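Last updated: November

The great bedding weekend, or how I finally learned to fold a quilt

I have been promising myself for months that I would sort out the bedding, and this week I did it, all of it, in one go, with the radio on and the windows open and the kettle never quite off the boil. I am so pleased with myself that I'm writing it up while my arms still ache.

We have too much bedding. I know that. I grew up in a house where you had one set on and one set in the wash, and if it rained all week you slept under whatever came out of the airing cupboard, so as soon as I had a place of my own I started buying covers as if winter were coming to get me personally. Then my aunt moved into a smaller flat and passed on two bin bags' worth, and then there were the ones from Nilsuwan, the market hall near our old place, where the man on the end stall used to knock the price down if you took a second one. I always took a second one!

So before anything else I got the whole lot out and put it on the spare bed. If you try this, do it in the morning. I began after lunch and by six o'clock I had a heap so high that the lamp was behind it, and I had to go round by feel to find the plug.

The sheet on the bed stayed where it was while I worked, and I was glad of the company. It's the green and white checked one with the little monkey faces on it, and leaves and hearts and bits of curly writing that I have never managed to read properly. The writing is in English, more or less, and one line is something like "Don't be lucky", which I have decided to take as advice. It has a wide pale green border along the edge that always ends up on the side you don't expect. I bought it for when my niece came to stay and she has long since announced that she's too old for monkeys, but I'm not, so it's mine now. It is the softest sheet in the house. I don't know what they did to it at the factory but every wash makes it nicer.

Anyway, folding. I have always folded quilts the way I fold towels, in half and in half again and then once more with a knee on it, and they have always sprung open on the shelf and pushed the door ajar. It was Somkiat Noiphan at the launderette who put me right. I'd gone in with the big ones that won't fit in our machine, and while I was waiting he took one out of the dryer, laid it on the long table, folded the sides in so they met in the middle, smoothed it with his forearm (his whole forearm, like rolling pastry) and then folded it up from the bottom in even turns. It took him less time than it takes me to find the corners. I asked him to do it again slowly and he very kindly did, and then made me do the next one while he watched.

The forearm is the secret. If you pat at a quilt with your hands you push the air from one puffy bit to the next and it all comes back again as soon as you let go. If you lean and sweep, the air goes out through the edge and the thing lies down like a tired dog. Sweep towards the open side, never towards the fold. I got that wrong four times running at home and ended up with a sort of balloon.

The red one was the real test. It's a deep crimson, a bit shiny, and stitched all over in big curving scallops, so it's plump between the lines, and being slippery it slides off whatever you put it on. I love it more than is sensible. It came from Susico, a little shop that did curtains at the front and bedding up the stairs, and I carried it home on the bus on my lap like somebody's baby. It has never once stayed folded. I had three goes at it and what I've got is a thick sort of oblong with one end drooping, which by the standards of that quilt is a triumph. It'll do. I've stopped wanting it to look like a shop display.

The trick with slippery covers, if you have any, is to fold them on top of something cotton. On the bare mattress it skated about. On the monkey sheet it stayed more or less put, and I could lean on it properly.

Next was the rose one. White, with small pink and dark red roses and trailing leaves that make a kind of trellis all over, very much a grandmother's bedspread and I mean that as high praise. It doesn't puff up at all, so you'd think it would be easy, but it creases if you so much as look at it. I've given up folding it small. It goes in half lengthways and then gets rolled, loosely, with the pattern on the outside so that I can tell what it is without pulling it out. I should have been rolling it for years.

The pale yellow blanket with the tiny blue and green figures is the one everyone fights over when they come to stay. I had half a mind to put it away for best and then thought, what for? It's going on the arm of the sofa where people can get at it. And the soft pink quilt is staying out as well, because we're coming into the weather for it and I'm always cold by nine in the evening. I did try to fold that one, and it slumped into a mound straight away and looked so comfortable that I sat down on it with my tea and lost half an hour.

Now, the cupboard. This is the part I was dreading and it ended up being my favourite. We have one of those Bernholm ones with the deep shelves, which sounds ideal until you realise that anything at the back might as well be in another county. I measured it at last and the bottom section is 1113 millimetres wide, so two folded quilts go side by side with a hand's width to spare, provided they are folded Somkiat's way. Folded my way it was one and a lot of swearing. I took everything out, wiped the shelves down with warm water and a drop of vinegar, left the doors open overnight and started again with it properly dry.

The order I've settled on, for anyone who likes that sort of thing (I do, I could read about other people's cupboards all day): thick winter quilts at the bottom, so they're not coming down on my head. Sheets in the middle, each set tucked inside one of its own pillowcases. I resisted that for ages because I thought it was fussy, but oh, it's lovely. You pull out one parcel and the bed is made. Spare blankets above that, and on the top shelf only the light summer things, which I can throw up there and catch when they fall.

I've also weeded. An old mattress protector with the elastic gone, three pillowcases with no partners and a fitted sheet that never fitted anything we've owned have all gone to the animal shelter on the Prustidano road, who were delighted with them. They're open until five and you can ring the bell at the side gate if the front looks shut. They'd like towels as well, if you have any going spare, but they can't take feather pillows.

I had a wobble over an old brown eiderdown. It's heavy and it sheds a little and I haven't slept under it since we moved. I put it on the shelter pile, took it off again, put it back, and then went and had some toast. It's in the cupboard. Bottom left.

The launderette, since a couple of you asked last time, charged me 241 baht for the two big quilts, washed and dried, and I'd budgeted 300, so I spent the difference on iced coffee and a bag of dried lavender from the herb woman. I'm not convinced lavender keeps anything away, but the cupboard smells gorgeous and I keep opening the door for no reason. Put it in an old sock if you haven't any little bags. Knot the top. Don't use a sock you're fond of.

A few of you will want to know about those vacuum bags that you suck flat with the hoover. I've tried them. They were brilliant for nearly a month and then one of them let its breath out in the night and shoved the cupboard door open, and I was so frightened I slept with the light on. I'm sure better ones exist. For quilts I'd sooner have the forearm method and a cupboard that breathes.

What's left is the pillows, which I'm ignoring until I feel stronger, and the chest on the landing, where I suspect there are more blankets. I lifted the lid a crack and saw tassels. I don't own anything with tassels, as far as I know, so that will be next month's excitement. If anybody has a good way of washing a thing with tassels without ending up with one enormous knot, please leave it in the comments, I'd be so grateful.

And do go and have a go at your own cupboard! Start with the quilt that annoys you most. Put the radio on, clear the bed, sides to the middle, lean, sweep, and turn it up from the bottom.
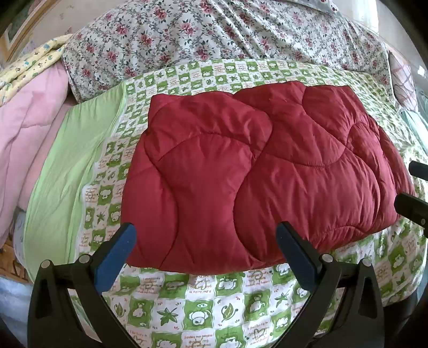
I'm off to put the kettle on and open the cupboard door again, just for the lavender.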